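Duvetside Home Robotics
Pre-Use Inspection Checklist with Inspector Comments
Product under review: Lundari tabletop and floor pickup kit, trial unit 14
Inspector: Nayara Meireles
Reviewed by: Kyung-tae Cheon
Date of inspection: January 29, 2026
Form 207

Section A. Paperwork and delivery

A1. Unit number matches delivery note: Pass
A2. Printed quick-start guide supplied: Pass
A3. Supplier emergency contact listed: Fail
Comment: The guide gives a sales number only. Stanciu, as supplier, has been asked for a service contact that answers outside office hours.

Section B. Work area

B1. Floor level and firm: Pass
B2. Furniture within reach of the arm noted: Pass, sofa recorded
B3. Loose items removed from the floor before power-on: Fail
B4. Cables kept clear of walkways: Fail
Comment: Items B3 and B4 must be corrected before the next pickup run. The open insulated bag may stay where it is as the target for the run. The red rod and the plastic bags beside the sofa are to be put away. The white cable coming down from the wall plate should be fixed along the baseboard.

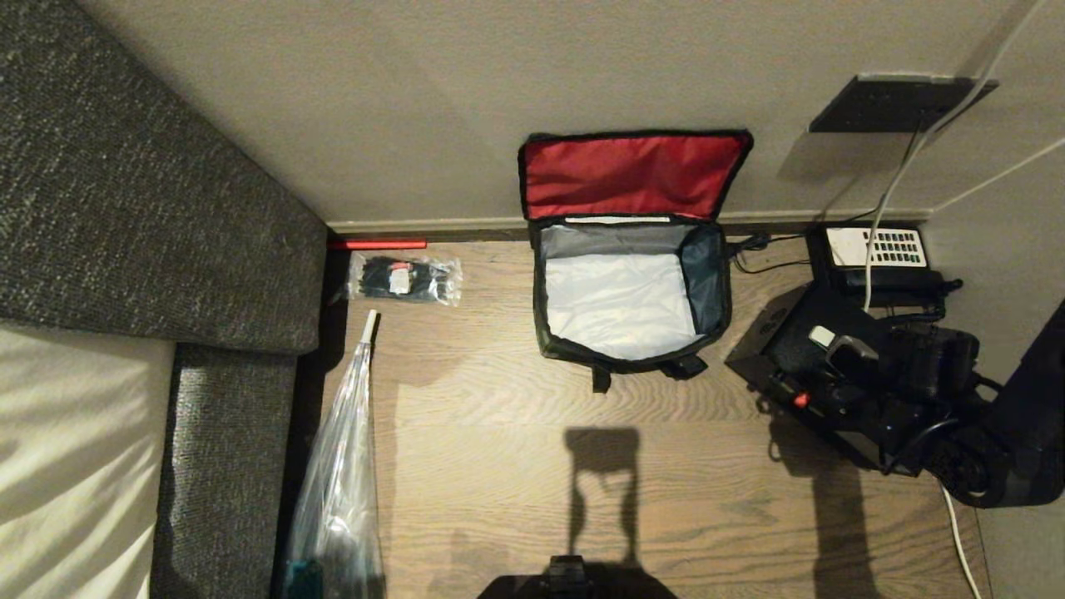

Work area at time of inspection, open bag near the baseboard.

Section C. Arm and controls

C1. Base secured according to the guide: Not accepted
C2. Stop control tested by inspector: Pass
C3. Gripper free of visible damage: Pass
C4. Speed limit set to trial level: Pass
Comment: The guide shows two ways to secure the base and does not say which one applies to floor use. Sang-wook Ra will obtain written instructions. Until they are received, the arm is to be run at trial level only, with one trained person present.

Section D. Actions

D1. Clear floor and fix cable. Owner: Brayan Chávez. Open.
D2. Base instructions. Owner: Sang-wook Ra. Open.
D3. Service contact from Stanciu. Owner: Nayara Meireles. Requested under reference 3249.

Result: Conditional. Unit 14 is not released for unattended use. A repeat inspection of Sections B and C is required once D1 and D2 are closed.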